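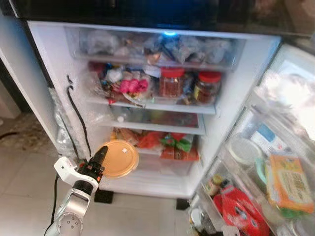 How many test grips should each gripper get before I compare it with another one?

Run 24 grips per gripper, all on the same item, before you change anything on the arm.

4.3 Comparing grippers at an open refrigerator

Use this section after the Prevero controller has been set up and the arm has passed the home check in 4.2.

1. Open the refrigerator door all the way. Check that the arm can reach both shelves without touching the door.

2. Route the gripper cable down the outer side of the arm. Leave enough slack for a full turn of the wrist.

3. On the controller, open Grip Test and choose the Fernis or Hatgate profile to match the fingers you have fitted.

4. Set closing force to 40 and speed to 80. Use the same two values for every gripper in the comparison.

CAUTION: Do not set force to 100 near glass jars. Keep hands out of the cabinet while the arm is enabled.

5. Move the arm to the start position in front of the second shelf and press Save Pose.

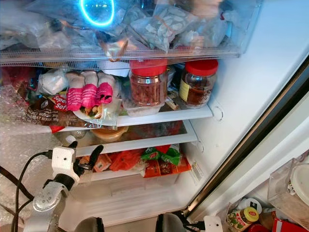 Figure 4-2. Arm at the refrigerator opening, black finger angled toward the shelves.

6. Press Start. The controller logs each grip as held, slipped or missed.

7. When the run ends, press Stop and disable the arm. Fit the next gripper and repeat from step 3.

NOTE: Bags and thin film give more missed grips than jars do. Keep the results for soft and hard items in separate logs.

NOTE: If the door alarm sounds, pause the run and close the door until the cabinet has cooled. The saved pose is kept during a pause.

8. Export the logs to the Procházka viewer. Select two runs and press Compare. If the start poses do not match, the viewer shows a yellow bar and the runs must be repeated.

For finger wear limits, see 4.5.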